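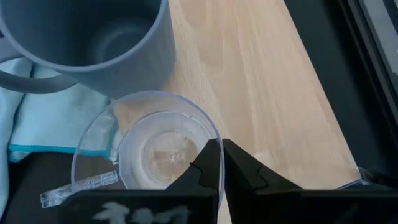
Wooden board, mug and plastic cup

Ticket: Fledness survival server, redstone clocks stopping overnight
Opened by: Jamie Cheetham
Assigned to: Darren Lambert
Status: Resolved
Date opened: May 9, 2021

Reported problem
The item sorter behind the town hall at Juvholm stops whenever the last player logs off. When someone comes back on, the hoppers stay locked and the clock has to be broken and replaced by hand. The lava-coloured lamps on the harbour wall do the same. Farms outside the spawn area are fine. Started after the server update.

Steps to reproduce
1. Start the sorter clock and put a stack of cobblestone in the intake chest.
2. Everybody logs off for at least 2 minutes.
3. Log back in at Juvholm. Clock is dead, one repeater stuck on.

Log

Darren: Can't reproduce on the test world with a plain repeater clock. Jamie, what kind of clock is it, and is anything in it sitting across a chunk border?

Jamie: Comparator clock, 6 blocks long. Just checked with the debug screen and yes, the border goes through the middle of it. Perla built the harbour one from the same design.

Perla Medrano: Mine crosses a border too. I moved it over by four blocks last night and it was still running this morning. The lamps came on at dusk as normal.

Darren: Good, that matches. The update changed how chunks unload at the edge of spawn. One half of the clock is saved before the other and the signal gets lost.

Jerome Tan: Is this why the Engelhardt minecart station keeps losing carts? Same side of town.

Darren: Possibly, but please open a separate ticket. Send me the coordinates of the station when you do.

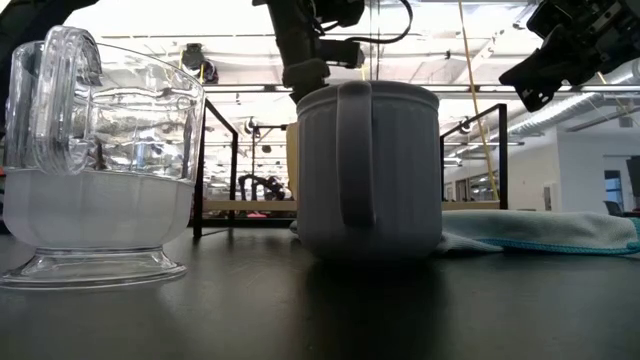
Workaround
1. Turn on chunk borders with F3 + G.
2. Rebuild the clock so that all of it sits inside one chunk. Include the output repeater.
3. Don't use the backup plugin's "save now" command while the sorter is running. It has jammed the hoppers twice.
4. If a clock has already stuck, break the comparator, wait for the lamp to go out, then put it back.

Server change
Unload delay raised to 900 ticks in the config. Restarted at 9 pm. Terence Pilkington watched the console through the restart and saw no errors.

Jamie: Sorter rebuilt in one chunk, ran all night with no one on. Happy to close.

Closed by Darren Lambert. Reopen if the clock stops again.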